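4. Setting up the bench for the lid task

Read section 3 before you start. The arm must be parked and the stop button within reach of the second team member.

4.1 Place the laptop on the side table, left of the work surface, with the screen turned towards the operator.

4.2 Run the cable along the tabletop. Leave some slack.
Caution: No cable may cross the work surface.

4.3 Stand the steel pot at the right of the work surface. Lay the glass lid flat, 132 mm clear of the pot.
Note: Teams using the Femik lid set should take the size from the card in the box.

4.4 Start the Dokia viewer and wait until all video panels show a picture. If a panel stays blank for more than 4 seconds, close the viewer and start again at 4.4.

4.5 Open the fingers fully. Check that both fingertip pads are clean and that no screw on the finger links has worked loose.
Caution: Keep hands out of the gap while the arm is powered.

4.6 Bring the gripper over the work surface with the fingers open and aimed at the lid. Set speed to 400 on the Junditz panel — higher values are for club officers only.
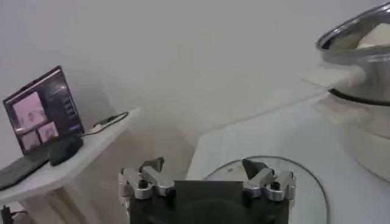
Cempaka Harahap
Bench lead, Kwok Robotics Club

4.7 Compare the wrist view with the one printed here. The lid should lie ahead of the fingers, with the pot to the right. Small differences in angle do not matter.

4.8 Enter the run number in the log and call "ready". The second team member answers before the arm is moved.

Report faults to Sizwe Mokgethi. Revised September 30, 2019.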